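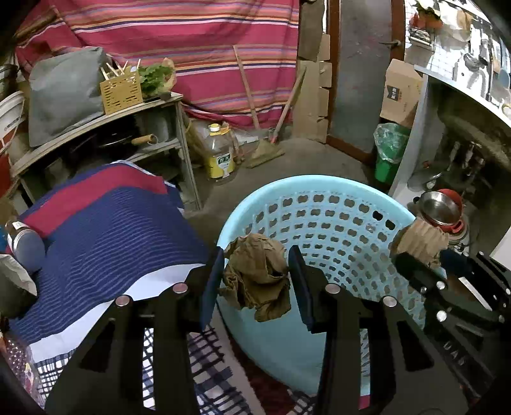 Pasby Laundry Basket, Large, Light Blue

I've been selling this one since May and it's still the basket I'd grab first for my own place. It's a big plastic tub with rows of rounded slots through the walls, so air gets at your towels and they don't sit there going sour (mine used to, ugh). It holds 35 liters, and I can get a week of shirts in there plus a couple of dish cloths slung over the rim.

The blue is a soft, pale one. We tried the darker shade from Wiltix last year and it showed every speck of lint, so I went back to this!

A few things people write to me about:

Does it fold? No, sorry. If you want a folding one, look at the Kaufmann on the next page.

Can it stand on concrete? Sure, mine lives in the utility room by the broom. Just lift it when you move it, dragging scuffs the bottom.

Cleaning: warm water and dish soap, then leave it upside down to drain. I run an old toothbrush through the slots every month or so.

Price: $6 off when you buy two, and you can mix colors
Item no.: 393
In stock: 68
Sold by: Plorkero Home

Lids are sold separately and the light blue ones are out right now. White fits too, if you don't mind the mismatch.

Page updated September 28, 2022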